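Ileana Dumitrescu
Thread on keeping a hand gripper alive. I look after one of these for fruit handling work and I've grown tired of the words "maintenance free." It's on page one of the Setard leaflet. Page 19 is a maintenance schedule.

1/ The schedule says check the pivots every 500 grasps. Fine. Who is logging grasps on a tool with no counter? I asked Pevel, who sold it to us, and was told "most customers estimate." Great.

2/ So I made a tally in a spreadsheet. Last pad change was at 1,675. The leaflet has no number at all for pads, it says "replace when worn." Worn how? Shiny? Torn? I go by whether a plum slides when I tip the tool.

3/ The linkage is riveted, so you can't tighten it. Once a pivot gets sloppy you swap the whole arm. Anyone selling you a "pivot adjustment kit" should be asked what exactly it adjusts.

4/ My check after an arm swap: fruit on a cloth, small stuff first. Green jujube up against the left blue pad, longan and orange next to it, a plum by the plate, the rest on the plate for later. Close slowly and watch both fingers. If one gets there early, the arms aren't matched. 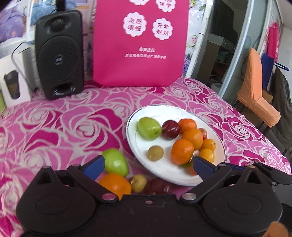 5/ Why fruit and not the test block? The block is square, hard, and the same every time. Of course it passes. Dorin Cârstea ran the block on a gripper with a visibly loose finger and it passed then too.

6/ The longan is the one I trust. Small and textured, and it rolls if the pads meet at a slight angle. A big mandarin will forgive nearly anything, so I don't count a good grab on a mandarin as news.

7/ Cleaning. Juice gets in at the pivots. Damp cloth, dry cloth, open and close a few times, damp cloth again. The Gistatia spray people claim up to 56 percent less residue. Less than what? I wrote to them in March and got a coupon.

8/ The screw in the middle of the top plate: snug, then leave it alone. I used to give it a bit extra "to be safe" and all I got was a stiff left arm and an afternoon of blaming the pads.

9/ Bălan's forum guide says to oil the rivets weekly. I tried it for a month. Oil crept onto a pad and the plums went everywhere. Maybe it works on a tool that never touches food. I've gone back to dry.

10/ If you have a real wear number for the pads, with the tally behind it, send it over. Brochures I already have.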